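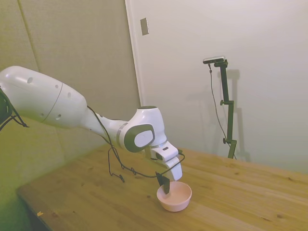 Taking Care of an Untreated Pine Table

My family eats at a pine table every day, and for a long time I cleaned it in the wrong way. I used too much water and a strong kitchen spray. After one winter the top felt rough like a cat's tongue. I asked many people and tried many things, and now I write here what works for me.

Daily cleaning

Use a cotton cloth, squeezed well, and wipe along the grain. Then wipe again with a dry cloth. Do not leave water standing near the knots, the wood there is harder and small cracks can open around it. For sticky places I put 2 drops of dish soap in a cup of warm water.

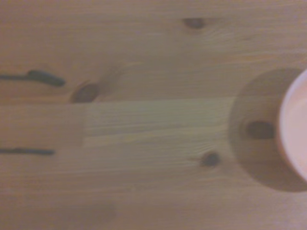
Pine grain and knots seen from close by.

Rings from cups

A white ring is moisture under the surface, and it is often possible to remove it. Put a dry, thin towel over the ring and press with a warm iron, no steam, for six seconds. Lift and look. Repeat if it is necessary, but let the wood become cool in between. A dark ring is more difficult. It went deep, and you must sand it.

Small dents

My neighbor Ester taught me this one. Put a few drops of water on the dent, wait until the wood drinks it, then cover with a damp cloth and touch with the tip of the iron. The fibers swell and the dent comes up. It does not help when the fibers are cut, for example by a knife.
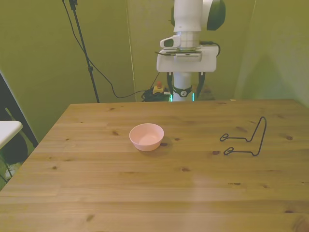
Pink bowl and black wire stand on the pine table.

Sanding and oil

I do this every September, on a Saturday when the windows can stay open. Take all things from the table. Sand lightly with fine paper, always with the grain, and remove the dust with a brush first and a cloth after. Put on a thin coat of oil for wood that touches food. Wait 8 hours and put on the second coat, thinner than the first.

Do not hurry with the second coat. I hurried one time and the table was sticky for two weeks, and my son's homework has still a brown line on it.
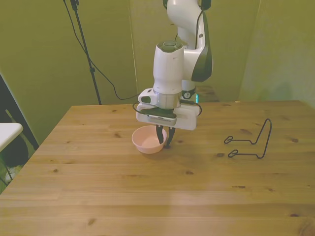 Oily cloths can catch fire by themselves when they are folded in a pile. Lay them flat outside until they are fully dry and stiff, or keep them in a metal can with water and a lid.

If your table is near a heater, move it a little away before the cold months. Mine opened a gap between two boards, and in spring it closed again, so I did not fill it.

Princess Catacutan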